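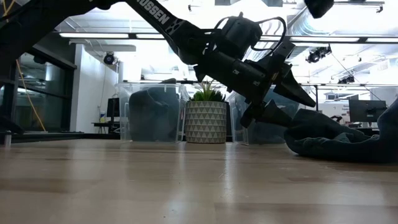

Galholm wants a second arm table, and the budget meeting ran long

2022-12-17

I sat in on the equipment planning session at Galholm this week, mostly for the coffee, and ended up taking more notes than I have all month. The short version: they want another two-arm table for the cloth-handling work, and they'd like the order out the door in January.

Carla Tarawneh runs the purchasing side and she came in with 9 line items. Nine! The arms are the expensive part, obviously, but everybody had already made their peace with that. What ate up the time was all the small stuff – mounts, cable, spare gripper fingers, bins, and a table frame that Hasham quoted at a 7-week lead time. Ashton Doolan would rather buy the extrusion in stock lengths and have the crew bolt it together themselves. Carla asked who exactly was going to do that over the holidays, and Ashton got very interested in his laptop.

There was also a long detour about fabric. The towel budget for next year came in at $232, which got a laugh, and then it got approved faster than anything else on the list.

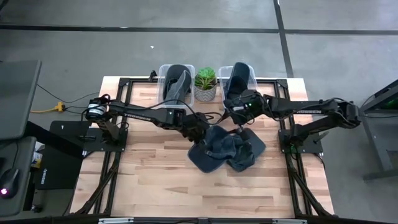
Power is the item I'd keep an eye on. The draft had a single line for "electrical," with no figure next to it, and Ashton pushed for proper outlets by the new table. I'm with him on this one. Right now there's a yellow power strip on the floor with black cables trailing off it, and if you're going to double the number of arms you might as well call the electrician first and pay for it once. Carla is getting 3 quotes.

Service is still up in the air too. Hourani has offered a maintenance plan covering both tables, but the price was only good as a bundle, and I didn't see much love for that in the room. I'll post again when the final list goes around.

We use cookies to improve your experience on this site. Accept | Manage settings

Contact us | © Letolora News | Back to top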